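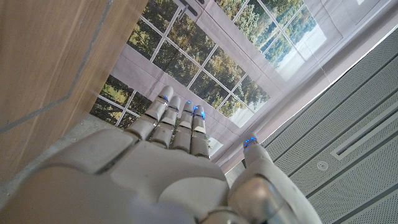 Last modified: November

Caps on or caps off: revised guidance for small bottles

Firouzeh Safavi (moderator)
Members are asked to comment on the draft guidance for the Tudivar building. The present notice tells occupants to remove caps before placing bottles in the blue bins. The draft reverses this. Bottles would be emptied, pressed flat where possible, and placed in the bin with the cap screwed back on. The hauler, Pudo, has confirmed in writing that it accepts caps only when attached.
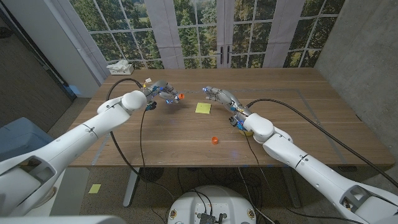 The change would apply to all floors, including the Carkier offices. Bottles under 80 ml are not covered and would continue to go in general waste. Comments will be accepted for 3 weeks.

carkier_admin
Carkier supports the draft. Loose caps have been found in the paper stream on several occasions, and our cleaning contractor has asked for a single rule. We request that the new notice be posted at eye level and that the old one be taken down on the same morning. Both were left up at the last change.

Suha Mahasneh
I must register an objection. The Vörös wing keeps its caps for a separate collection, and that arrangement was approved under item 9 of the existing waste plan. If the draft is adopted as written, our staff will be in breach of one document or the other. I would also question the 80 ml limit. The plan sets no limit at all.
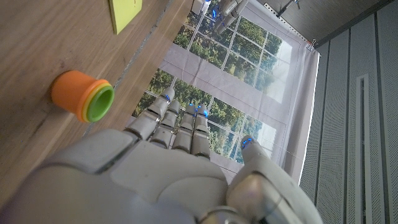 Back of the hand, with blue lights on the fingers

Firouzeh Safavi (moderator)
The objection is noted. The limit comes from Pudo, whose sorting line does not retain smaller items. Item 9 can be amended to allow separate cap collection in the Vörös wing, provided that the containers are labeled.

desk914
I do not agree that an exemption is the right course. Visitors move between wings all day and will not know which rule applies to them. If caps are to stay on, they should stay on in every wing.

Suha Mahasneh
Visitors do not use the bins in our wing, as these are kept in the staff kitchen.

desk914
There is a bin by the Vörös elevator. It was overflowing at noon yesterday.

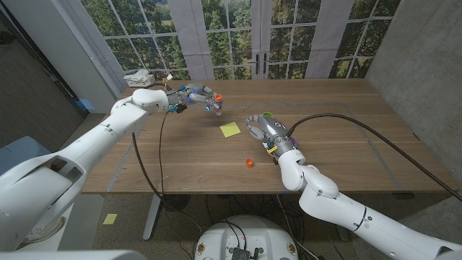 I have no objection to the separate collection continuing in the kitchen, where people can be told how it works. The elevator bin should carry the same notice as the rest of the building.

Suha Mahasneh
That would be acceptable to us. Please confirm who will order the labels.

Firouzeh Safavi (moderator)
The building office will order them. A revised draft will be posted in this thread.

We use cookies to keep you signed in and to measure traffic. Accept all | Manage settings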